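Speaker notes: Loan file controls at a non-bank lender
Session length: 40 minutes plus questions
Version with presenter comments

Slide 1. Title
Introduce the topic and keep it short. The talk covers file integrity in consumer installment lending, using the review of the Vivasholm portfolio as the working case. Legal liability is outside the scope. Refer those questions to counsel.

Slide 2. What was reviewed
Vivasholm buys small installment loans from retail partners. The largest partner is Sketetti, which sells kitchen appliances on credit at the point of sale. The review drew a sample of 1000 files from the active book. Each file should hold a signed application, proof of income, an ID check and a delivery record.

State the definition used: a file is complete when all required documents are present and each is dated before the funds went out. A document added later counts as missing, even if its content is correct.
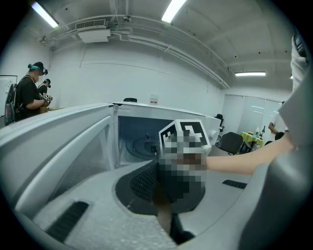
Slide 3. Findings
Give the main figure first: almost 100 files failed the definition. Pause here, people will want to write it down.

The most common defect was a delivery record dated after funding. The second was proof of income reused across applications from different borrowers. Do not use the word fraud on this slide. Reuse can come from a scanning error, and the review did not test intent.

Slide 4. How the defects got through
Sketetti staff uploaded documents in the Khalaf system, which checked only that each slot contained a file. It did not read dates or compare images. A blank page passed.

Vivasholm's own check ran at month end, after funding. Exceptions went back to the partner that had created them, and the partner could close them without a second sign-off.

Slide 5. Changes made
Funding is now held until the date check clears. Image matching runs on every income document against the previous 3 months of uploads. Closing an exception takes 2 approvals, both from outside the sales channel.

If asked about cost: the hold adds time to each loan and some retail partners objected. Figures are not being released.

Slide 6. Effect on reporting
Loans with open exceptions are moved to a separate line and excluded from the borrowing base. Mustska, as the warehouse lender, receives the line item in its regular report. Point out that before the change these loans were counted as eligible collateral.

Slide 7. Open items
Older files have not been retested. Image matching does not catch a document that has been retyped. Sampling for December is still being set up.

Leave this slide on screen and take questions.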